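Search this notebook Go

Wednesday, washroom trial, Druvilthorpe

Second go at the counter layout. Sheldon Leclerc still thinks the whole problem with the guest bathroom is "where things live", and that if we find each item a fixed spot the counter will look after itself. I doubt it. I have kept bathrooms for long enough to know that people put things down where their hand happens to be. But I said I would give it a fair run, so I am writing it up properly.

Starting point from last time: everything that gets used daily stays by the sink, everything else goes in the cupboard on the landing. On paper that is sensible. In practice the daily pile grew by a few items each time I looked, and all of them had somebody arguing for them. The MacLeod notes from August claim that a counter "settles" after two weeks. I can't find any sign of how they measured it, or what settled means. Tidy? Full? Given up on?

Rules for this round, as agreed:
– soap stays by the tap, at the back
– small boxed items go against the wall under the mirror, standing up, never flat
– cotton things go at the right-hand end, lid on
– nothing at all on the front rim of the sink

The standing-up rule is Sheldon's and I argued against it. A small box on its end is easy to knock, and if it goes it goes into the basin. He says you can read it faster that way and it takes up less of the counter. Fine, both true, but I'd take a box lying flat and dry over one standing up and wet. We compromised by standing the box on a tray, which I accept is better than the bare counter. Whether the tray gets cleaned underneath is another matter. My bet is no. 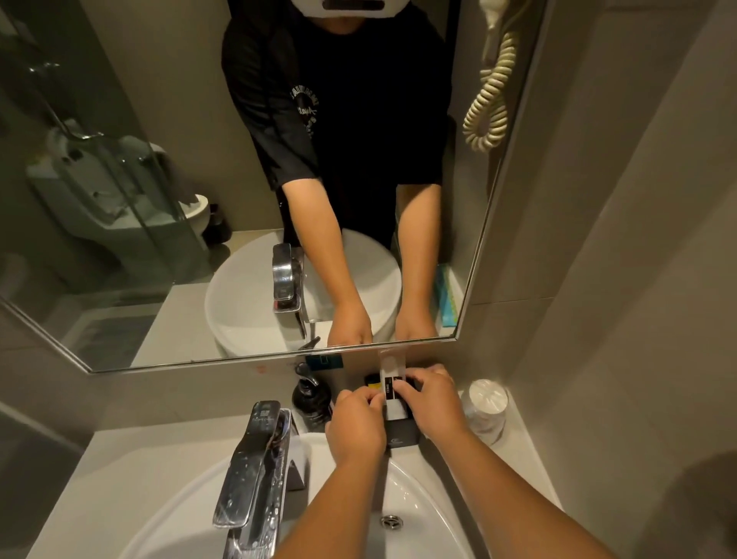
The other thing I don't trust is the strip at the foot of the mirror. It is too handy. Put one small packet there and it becomes the place for packets, then for hair grips, then for receipts. Every shallow ledge I have ever dealt with has gone the same way. Sheldon wants to leave it open "for now" and see. I would like it written down that I wanted it kept clear from the start.

The mirror makes it worse, by the way. Anything at the foot of it shows up twice, so three bits and bobs look like six. That may be half of why people say this counter is crowded when there is a fair amount of room on it. Worth trying one round with the back edge bare to see if the complaints stop before we move anything else.

Soap. No objection to a pump by the tap. The dark finish will show limescale, and I said so when we chose it. The water here marks everything and a tap needs wiping daily to look half decent. Rindix sent over a leaflet with their spray saying one wipe lasts a week. I'll believe that when I see it. Used it once on the tap, will look again after the weekend and write down what I find, good or bad.

Cotton pot: leave alone. It's the one thing on the counter that has never given any trouble. Has a lid, stays in its corner, gets refilled. If the fixed-spot idea works at all it works for that, but it worked before we had the idea, so I'm not counting it as proof.

Still to do
Ask Droda if the shallow drawer insert comes any narrower. The one in their list won't clear the pipe.
Cloth for under the tray, something that can go in the wash.
Find out who keeps moving the bin.
Check the counter first thing, before anyone has had a chance to straighten it for my benefit. Last time I came at four in the afternoon and I'm fairly sure it had been done ten minutes earlier.

Sheldon has asked for a verdict by the end of the fortnight. Mine so far is that the counter looks better on the day we arrange it, and I knew that already. Will carry on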